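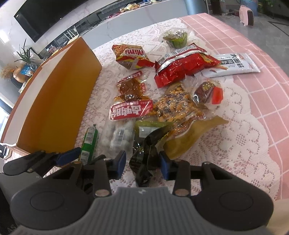

Snacks on the pink checkered cloth.

Rivdale Snack Swap – FAQ

Last tidied up in December. Read this before emailing pls.

What is it?
You send a box of snacks, you get a box of snacks. Different person each round. 403 members right now, most in the US.

How do I join?
Form on the Join page. Name, mailing address, allergies. Takes five minutes.

What does it cost?
Nothing to us. You pay for your snacks and your postage. Spending limit is $25 before shipping, please stick to it, we had complaints last round.

How many snacks go in a box?
Minimum 11. Minis count as half. A multipack counts as one, sorry.

Can I send homemade?
No. Sealed store packaging only, with the ingredients showing.

Chocolate in summer?
Your call May thru September. Melts. No refunds on puddles.

My match has a nut allergy, now what?
Check every label. "May contain" counts as contains. If your not sure leave it out.

Do you ship overseas?
Only in the Wirnau round, once a year. 269 spots, fills fast. You fill out your own customs form, and list each item. "Food" on its own gets sent back.

No meat snacks on that one either. No jerky, no pork rinds, nothing.

My box never came.
Wait 14 days from the ship date, then write in with your match number. Include the tracking if you have it. Yến Lương handles missing boxes and answers after 6 pm.

It came but everything's crushed.
Chips on top, cans on the bottom, fill the gaps with paper. Tell your match nicely. We don't do replacments for crumbs.

Can I pick my match?
No. Couples and roomates can ask NOT to be matched, tick the box on the form.

Can I skip a round?
Yes, before matching. After matching you're in.

Where are the old reviews?
Archive tab, 3,832 of them. Search is slow, give it a second.

How do I leave?
Reply STOP to any round email.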